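What Shoppers Do When They Think the Test Is Over

Dorin Manole has run in-home product tests for Samisex for most of his career, and he has stopped putting much weight on the first questionnaire. People fill it in on the day the parcel arrives. They like getting a parcel.

The scores that matter to him come later, after the free sample has been sitting in a kitchen drawer for a month. By then the testers have either kept using it or forgotten they own it. Samisex asks them to keep a diary, and the diaries are short. "Used it for eggs" is a typical entry.

Last November the firm ran a test of a jar opener for Pleltton, a housewares maker that wanted to know whether to sell it at $30 or drop it from the line. The panel was 675 households. On day one, 73 percent said they would buy it. Four weeks later the figure was much lower, and the reason came up again and again in the comments: the grip pads picked up lint and crumbs and started to look old.

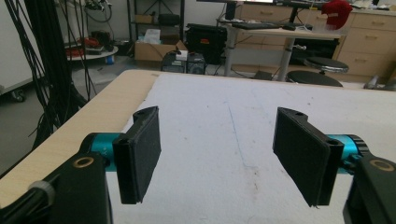

Pleltton had asked about strength, size and price. The questionnaire had nothing on how the thing would look after a few weeks, so the only evidence came from the open comment box at the end. Manole says small flaws in a gripping surface are what people notice first. A thread hanging off the tip of a dark, cloth-like pad will draw the eye before the metalwork does, and a tester who sees one tends to mark down everything else as well – comfort, value, even the box.

Samisex now leaves up to half a page blank on its final form. Hanrahan, a smaller agency that handles taste tests, does the same, though it pays testers a little extra to fill the space. Manole doesn't like that. He thinks paid comments run long and say less.

Getting people to stay to the end is harder. In a recent test of a Wiltus floor cleaner, 70 households dropped out before the last form was due. Some had moved. Others said they had run out of cleaner in the second week and assumed they were finished. The instructions now say in large type that the last form is still wanted if the bottle is empty.

Pleltton went ahead with the jar opener after changing the pads to smooth rubber. A second panel has it now, and the diaries are due back in November.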